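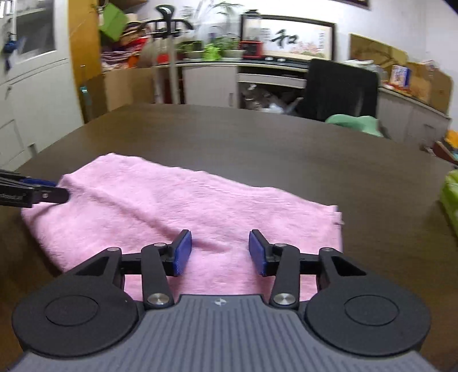
The pink towel, laid out flat.

Bindu Iyengar had folded towels at Lacerda for the laundry contract since March, and before that she had folded them at the Stamstead site, on a steel bench. Her rate there was 156 an hour. With the grippers it was lower. Emerson Xavier, who kept the figures, told her the rate did not matter yet.

"What matters?"

"The path. Where your hands go. The machine learns from that."

She held one gripper in each hand. The procedure ran to 4 steps: hold the corner, take the opposite edge, lift, lay over. If the towel slipped, she was to carry on and correct it, and the correction was kept with the rest. At Stamstead a slipped towel went back in the pile and nobody wrote it down.

The target was 400 good folds. By the second week her wrists ached in a different place. She reported this on the form and Emerson moved the table up by a notch.

Welington Honorato rang her from Stamstead in the evening. The first Valtero unit had been bolted down at the end of the line, where Aparecida used to stand. Aparecida was on dispatch now, same pay, later shift.

"It does a thing," he said. "Before it folds, it pats the left corner. Twice. Every towel."

Bindu put the phone on speaker and looked at her left hand.

"Does it slow it down?"

"A bit. The engineer wants to take it out."

"Tell him to leave it," she said. "It finds the hem."

She went in the next morning and asked Emerson for the form on which changes to a method were requested. There was one. It had a box for the name of the operator, and she filled it in.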